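Nendora Controls Support
Ticket: Zone 4 floor heating shuts off early, error FL on display
Site: Plollevthorpe, ground floor
Product: Kassa floor thermostat, wired, with remote floor sensor
Heating mat: Brenden electric, under wood
Status: Closed
Last updated: August 2026

Opened by customer

We have four zones of electric floor heating on the ground floor, each with its own Kassa thermostat. Zones 1 to 3 work. Zone 4 starts when called, runs for eight minutes, then shows FL and stops. It won't restart until the thermostat has been off at the breaker for a while, and then it does the same thing again.

The room never gets up to the set temperature. Air reading on the display is 63, set point is 70. The floor feels cool by hand when FL comes up, so I don't believe it has hit the limit. The limit is set at 81, same as the other zones.

Already tried:
Restarted at the breaker. No change.
Factory reset, then entered the settings again. No change.
Changed the schedule to manual hold. No change.
Compared all menu settings with Zone 3. They match.

Photo of the Zone 4 room attached. 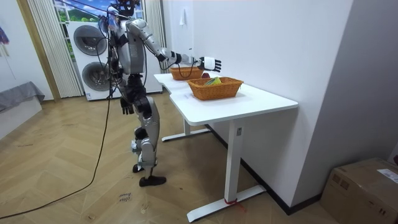
Nendora Support replied that FL means the thermostat believes the floor is over its limit, whatever the floor is really doing. Please do not raise the limit to get around it, as wood flooring can be damaged if the sensor turns out to be right. Check under Menu, Service, Sensor and send us the floor reading at the moment the heating stops. Also confirm that the sensor type is set to 10K.

Customer update

Sensor type is 10K. Floor reading was 79 with the heating cold, first thing in the morning. At shutoff it was 82. An infrared thermometer on the boards gave 64 at the start and 66 at shutoff, so the thermostat is reading about fifteen degrees high.

I swapped the Zone 3 and Zone 4 thermostats on their wall plates. The fault stayed in Zone 4. Zone 3 runs normally with the thermostat that was in Zone 4. I have left them swapped.

Nendora Support

Thank you, the swap rules out the thermostat. The fault is in the sensor or its cable. With the breaker off, take the thermostat off the plate, disconnect both sensor wires and measure resistance across them with a meter. A good sensor reads 10,000 ohms at 77 degrees, and more than that when it is cooler. Then wiggle the cable where it enters the wall box and watch the meter.

Customer update

Measured with the breaker off and both wires out. It wandered between 9,500 and 9,700 and would not settle. When I moved the cable at the box it dropped to 3,980 and stayed there until I let go. Zone 3 measured the same way gives a steady reading well over 10,000.

Second photo of the room attached.

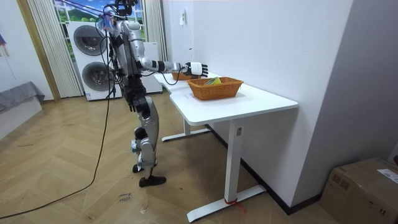

The sensor cable was extended when the heating went in, and the installer's drawing shows a splice box low on the wall, then conduit down under the floor to the sensor. The drawing doesn't say whether the sensor can be pulled out through the conduit. I would much prefer not to lift any boards. The floor is herringbone, so taking up one piece means disturbing the ones next to it, and the long white desk would have to come away from the wall first. Is there a way to test the sensor from the splice box?

Nendora Support

Yes. Disconnect the sensor lead from the extension at the splice box and measure each part by itself. The extension should read open with nothing connected at either end. Any reading at all on the extension means leakage between the cores, and it will make the thermostat see a warmer floor. The boards can stay down for this test.

Customer update

Sensor lead alone: steady, matches Zone 3. Extension alone, both ends free: 41,000 ohms, falling when the cable is bent at the wall box. There was a nick in the jacket where it goes over the metal edge, with green corrosion on the copper inside.

Replaced the extension with new two-core cable and fitted a grommet in the box. Floor reading in the menu is now 65 against 64 on the infrared.

Nendora Support

Good result. Please leave the limit at 81 and let it run for a few full cycles before closing. Export the event log if FL appears again.

Customer update

No FL since the repair in May. The run counter has gone up by 200 hours and the room reaches 70. Thermostats moved back to their original zones. OK to close.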